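Losura Handling Club

From the Cindell student clubs wiki, a shared reference for members, parents and anybody thinking of joining 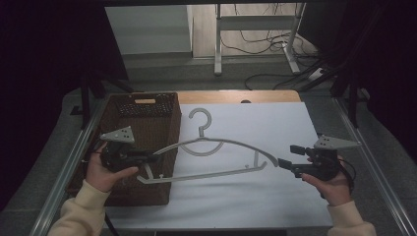

A gray hanger held over the work table during the hanger task, with the brown basket on the left.

The Losura Handling Club (most of us just say Losura) is a student robotics club at Cindell College. Its members teach robot arms to do small household jobs by doing those jobs themselves first, over and over, with a pair of hand-held grippers. I've been in the club for two school years now and I'm the one who keeps getting asked to update this page, so please forgive the first person! The wiki rules say that's fine as long as the facts are straight.

Name and beginnings

Losura began as a spin-off of the college's older robot-building club, Rurell. Rurell is the one with the wheeled machines and the very loud pit crew, and it's still going strong down the hall. A few of its members got more interested in what a robot does with its hands than in how fast it can cross a gym floor, and they asked for a room of their own. They got the old drafting room, which has carpet, terrible echo and exactly the right amount of wall space.

The name doesn't stand for anything. People have tried to turn it into an acronym on T-shirts and the results were all awful. The one that got printed is on the back of the door if you want to see it.

What the club does

A normal session goes like this. Somebody picks a task from the task book, the table gets set up to match the sheet, and one member (we call that person the operator) picks up the grippers and does the job from start to finish. Another member sits at the laptop, starts and stops the recording and writes up the log. Then the table gets reset with everything in a slightly different spot, and off you go again. After a while you swap.

All those recordings get used to train a policy, which is the bit of software that decides how an arm should move. We train on the college machines overnight and then try the result on our arms at the next meeting. Watching an arm attempt something you did with your own hands the week before is the reason I joined, and I still get a bit silly about it.

The task book has grown a lot. The jobs we keep coming back to are folding a washcloth, putting a lid on a food container, sorting cutlery, and the hanger task, which gets its own section further down. New members always want to start with pouring. Please don't start with pouring - the carpet has suffered enough.

Equipment

The work table is a plain one with a light wood top, and for the hanger work we put a white sheet over most of it. Metal rails run down both sides, with black uprights at the far end. The rails came with the room's refit and they're handy for clamping things to, though you do learn to keep your elbows in.

The grippers are black, one for each hand, and each has a gray triangular metal plate on top. You hold the body from the outside with the fingers facing in toward the middle of the table. They feel clumsy for the first session, fine by the third, and by the end of a term you'll catch yourself reaching for a coffee cup as if you had two fingers.

Cable management is an ongoing project. We have a cable captain every term, we draw up a plan every term, and behind the desk frame it still looks like a bowl of licorice. If you're a tidy sort of person, we'd love to meet you!

Our two arms are older lab units that the engineering department passed on to us. They live in the cabinet when they're not in use and need a warm-up routine that is taped to the inside of the cabinet door. Don't skip it.

The hanger task

This is the club's signature task, and it's the one we take to competitions. The short version is that a hanger has to be picked up, brought level over the table, and put away in a basket. It sounds like nothing. Then you try it.

A hanger is an awkward thing to hold with two fingers. It's long and light, it swings, and the hook always wants to lead the way. The ones we like best for training are plastic, with a straight crossbar under the shoulders, because the extra bar gives the gripper more to aim at. It also gives it more to bump into. You can grab a shoulder nicely with the left hand and then find the right-hand fingers arriving on the wrong side of the tip, and now you have to decide whether to back out or fish around for it.

We argued for most of one October about how the right hand should approach. One group wanted both grippers to close at the same moment. The other group (mine) wanted the left to take hold first and the right to come in with its jaws already open. We settled it by recording a big batch each way and letting the arms have a go. The left-first version won easily, and that's what the task sheet says today.

Some house rules for the hanger task, copied from the sheet so they're in one place:

Long sleeves are fine but push the cuffs back from the gripper body.
Move at a relaxed, steady speed. Recordings with a sudden jerk in them get thrown out.
If you drop the hanger, keep going and pick it up again. A recovery is worth keeping.
Shift the basket a little between runs and turn it now and then.
Say "clear" before you let go of the grippers.

That third rule surprises people. In our early days we deleted every fumble, and the arms we trained had no idea what to do when something slipped. They'd just hover there. Once we left the fumbles in, they got a lot better at rescuing themselves.

Recordings and the log

As of 10 May 2023 the club's shared drive holds 1,820 finished recordings, and over 9 hundred of those are of the hanger task. (I know, I know, we like the hanger task.) Every one has a line in the log with the task, the operator's initials, the table layout and a comment. The comments are half the fun. My favorite just says "sneezed, kept going."

Logging is the least popular job in the club, and the one I'd most like new members to take seriously. A recording with no line in the log can't be used for training, full stop, and we lost a whole afternoon's work that way in my first term. I was the one at the laptop. I've been very good about it since.

The Tanabe Cup

The Tanabe Cup is a yearly meet for school and college clubs that work on handling tasks. Each team brings its own trained policy and runs it on the host's arms, on a table laid out by the judges. There are five rounds, the layouts are kept secret until the morning, and each round has a time limit. You get points for finishing, fewer points for getting partway, and a small bonus if the arm drops something and recovers it without help.

Losura has entered two times. The first year we came in close to the bottom. Our arm had only ever seen hangers lying with the hook pointing away from it, and the judges, quite reasonably, turned theirs around. The ride home was quiet. The second year we finished in the top half and collected the recovery bonus in three separate rounds - I may have yelled. The certificate is on the wall by the sink.

Plenty of teams there have better gear than we do. They're also very generous about talking shop between rounds, and our whole system for varying the table layouts came out of a conversation in the lunch line.

Joining

Anyone enrolled at Cindell can join, whatever they study. You don't need to know how to program. We have members from nursing, music and business, and some of our steadiest operators have never written a line of code and have no plans to. If you do want to learn the training side, there's a beginner group that meets before the main session and works through it slowly.

Your first visit will be mostly watching, then a turn with the grippers on the washcloth task, which is forgiving and oddly soothing. Wear shoes with closed toes. Tie long hair back. Bring a snack if you like, but it stays on the shelf by the door and well away from the table.

There's a small fee each term that goes toward hangers, baskets, sheets and replacement finger pads (the pads wear out faster than you'd think). If the fee is a problem, tell any officer and it goes away.

Current projects

The main push this term is getting the arm to put a shirt on the hanger once it has picked it up. So far we can do a sleeveless top on a good day. Collars are beating us completely. A smaller group is working on a child-sized hanger, which changes the spacing between the grippers and upsets pretty much everything we had tuned.

We're also sharing a table design with Rurell, who'd like to try some handling work of their own for their next machine. Notes on that are on the Rurell page.

See also

Rurell
Tanabe Cup
Task book (members only)
Cable plan, latest version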